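Lament letter (devotional practice)

From the Jiludley Handbook of Devotional Life

A lament letter is a short written prayer in which a person tells God about a loss, a failure or a disappointment, in plain words and in the form of a letter. It is used mostly in Protestant small groups and by individuals who keep a prayer journal. The practice takes its pattern from the psalms of lament in the Hebrew Bible, in which the speaker first complains, then asks for help, and in most cases ends with some words of trust. The letter is normally private. It may be kept, read aloud to one other person, or destroyed.

Name

The expression "lament letter" became common through the Lorstead retreats, where it was printed on the daily program. Before this, the same exercise was called "the honest page" or simply "the letter." Some groups avoid the word lament, which they find too heavy for new members, and say "letter of complaint" instead. In Korean-speaking congregations it is often called by a phrase that means "a letter that is not yet finished."

The term should not be confused with the confession letter, in which the writer names his or her own wrongdoing. A lament letter can include confession, but this is not required, and several teachers advise to keep the two apart.

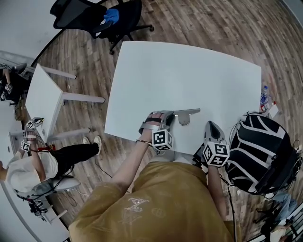
Biblical background

More than a third of the psalms are usually counted as laments, though the exact number depends on how the classification is made. Psalm 13 is the text most often given to beginners. It has only six verses in English Bibles and it opens with a question, "How long, O Lord?" The change from complaint to trust comes in the fifth verse.

Psalm 88 is the second text in common use. It ends in darkness and contains almost no words of hope, and for this reason it is sometimes read to people who fear that a prayer without a good ending is a bad prayer. The book of Lamentations, parts of Job and the prayers of Jeremiah are also used, but they are longer and are generally left for a later meeting. From the New Testament, the prayer of Jesus in Gethsemane is read as an example of asking for one thing and accepting another.

Development

The retreat form of the practice was arranged by Sun-ja Cho, a hospital chaplain, who had noticed that many patients could write to a sister or a friend about their illness but became silent when they were invited to pray. She began to give them a sheet of letter paper. Her first instructions had one line: "Begin with the name you use for God, and do not correct your spelling."

Later Cho worked together with Dong-geon Kang, the pastor of the Ivard congregation, and the exercise was moved from the hospital to the parish. Kang added the reading of a psalm before the writing and a period of silence after it. The first printed guide had a run of 1,000 copies and was given away to visitors of the March retreat. A second edition corrected the psalm references, which had followed two different systems of numbering.

A collection of letters was published afterward with the permission of the writers. It contains 203 letters, all without signature, arranged by season of life and not by subject. Soo-ah Heo, who edited the book, shortened very few of them. In her preface she writes that the weakest letters were the ones "where the person is trying to sound like a psalm." 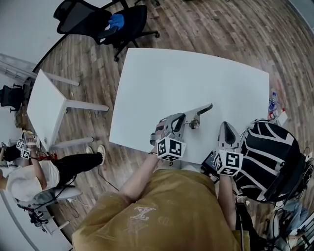 The collection was received warmly by readers but with some reserve by teachers of pastoral care, who asked whether letters of this kind should be printed at all. Heo answered that every writer had been contacted twice, with some months between, and that those who changed their mind were left out without any question. The second printing has a note about this on the page after the title.

Usual form

A lament letter has no fixed length. The guide of the Ivard congregation suggests that it should fit on one sheet, and limits the opening complaint to 255 words. Cho herself did not support this limit, and in many groups it is ignored.

The guide divides the letter into 5 parts:

The address. The writer chooses a name for God and writes it at the top.

The complaint. What happened is told in ordinary language. The writer is asked to mention at least one particular thing, such as a room, a telephone call or a hospital bill, and to stay away from general words like "struggles."

The request. Something is asked for. It may be small.

The remembering. The writer recalls one time when help was received, from God or from a person.

The closing. This can be a sentence of trust, a question or only a signature. The earlier version of the guide required a sentence of trust. I-seul Woo, who led the women's group at Lorstead, argued that such a rule made people write what they did not mean, and the requirement was taken out.

In groups the writing is done in silence, at a time when there is no hurry, commonly after the evening meal. Participants who do not wish to write may draw, copy out a psalm by hand, or sit.
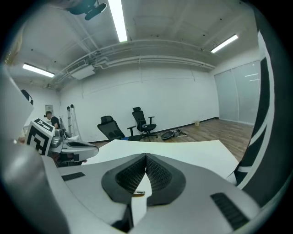
Reading aloud is always voluntary. Where it is done, the listener does not comment or give advice, but says only "I heard you" or a similar short phrase. Kang explains in the guide that advice given too early is the most frequent reason why people do not return to a group. The listener may ask some days later if the writer would like to talk more.

Variations

The Namboodiri form, named after the family whose house group first used it, is written over several days. One part is written each evening, and the letter is not read again until the last part is complete. It is preferred by people in long grief, who may find it difficult to reach the remembering on the same day as the complaint.

A shared letter is written by a whole congregation after a common loss, for example the closing of a church building or the death of a young member. Each person gives one sentence, and a leader puts them in order.

For children, Seo-ah Moon prepared a version with three sentences to complete: "God, I am sad that," "Please," and "Thank you for the time when." It is also used with adults who are learning the language of the congregation.

Criticism

Some pastors hold that the exercise can keep a person too long inside the disappointment, especially when it is repeated every week. The guide advises an interval of at least one month between letters on the same matter. Others object that the order of the parts is artificial, as the psalms themselves often go from trust back to complaint.

Both the guide and its critics agree that a letter does not take the place of medical or psychological care.

See also

Prayer journal
Psalms of lament
Examen
Confession letter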